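In Praise of the Kettle That Stays Out

By Emiliano Paredes 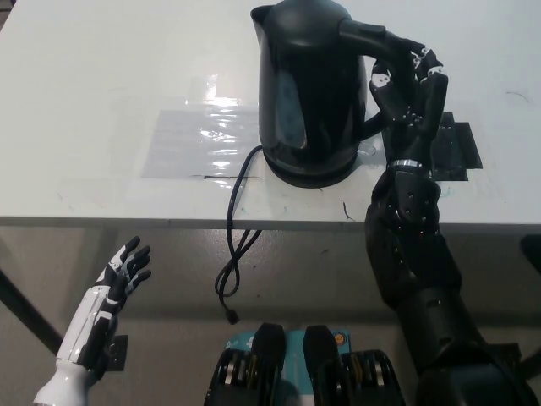
A black electric kettle on its base, on a white tabletop.

My sister-in-law keeps her kettle in a cupboard. She boils the water, pours it, wipes the thing down and puts it away behind the mixing bowls, and her counter looks wonderful, I will give her that. I have been visiting that kitchen for 21 years and I still can't bring myself to make a cup of tea in it without asking first.

I think a kettle ought to live out in the open, on its base, with the handle turned toward whoever is likely to want it. A guest who sees one knows where he stands. He can get up early, before the rest of the house, and help himself (and if he is anything like my father, he will help himself four times before breakfast and leave a spoon in the sink).

I know the argument on the other side, and I have some sympathy for it. Counter space is dear. When my wife and I had our first apartment, over the Konstantinidis bakery, we had so little room that the cutting board sat across the sink, and I remember moving the kettle every time I wanted to chop an onion. Even so, we never put it away. We moved the toaster to the bedroom instead, and for one whole September I ate my toast sitting on the edge of the bed, perfectly happy.

Ours now is plain and black and shows every fingerprint, and I wipe it maybe once a week, when the light hits it and shames me. A friend tells me there are kettles for 400 dollars with a little screen on them. I'm sure they are very nice. I only hope that the people who buy them leave them out where the rest of us can reach.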